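Taking Care of a Trumpet at Home: Small Tips From the Kitchen Sink

I play second trumpet in the Cletimdale town band and I clean my instrument at home, in the kitchen, usually on Friday when the rehearsal is finished.
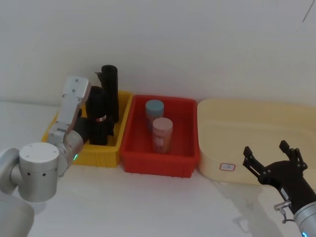
First thing is the water. It must be lukewarm, never hot. Hot water can damage the lacquer, and lacquer is not cheap to repair. In Lindgren they asked me 155 for one small area near the bell, and I did not do it.

Put an old towel on the bottom of the sink before anything else. Brass dents very easily on steel. If your sink is small, use the bathtub, but then two towels.

Take out the valves and keep them in their order. On most trumpets they have a small number, 1, 2 and 3, but on my old Gokell the numbers are almost gone, so I lay them on a cloth from left to right and I tell my family not to touch. The felts must stay dry. I wash only the lower part of the valve, under the tap, and I turn it slowly so the water goes through the holes.

Slides come next. If a slide is stuck, do not use pliers. Put a drop of penetrating oil where the two tubes meet, leave it until the next morning and try again with a cloth pulled through the loop. Still stuck? Go to the repair shop. I pulled once too strong and bent the third slide, and we had the May concert in the same week.

For soap I use the normal one for dishes, a small spoon in the water. No vinegar, no baking powder. Farah Tuhumury, who sits beside me, likes a brass bath powder from Zumadach and her horn looks very nice, but it is raw brass. I would not try it on lacquer or silver.

The snake brush goes through the leadpipe first, because the most dirt is there - you will be surprised what comes out if you play after lunch. Rinse with clean water until it runs clear. Then everything on a dry towel, and let it stay overnight.

Grease on the tuning slides, only a little, and wipe what comes out at the edge. For the third slide I prefer oil on top of the grease, so it moves quick. Valve oil: three or four drops on each, put the valve in, turn until it clicks. If no air goes through, the valves are mixed or one is turned wrong.

The mouthpiece I wash every week with its own small brush. The whole bath I do every 28 days, it is easy to remember as four rehearsals. People who play less can wait longer.

Keep the wet cloths out of the case. The smell stays for months.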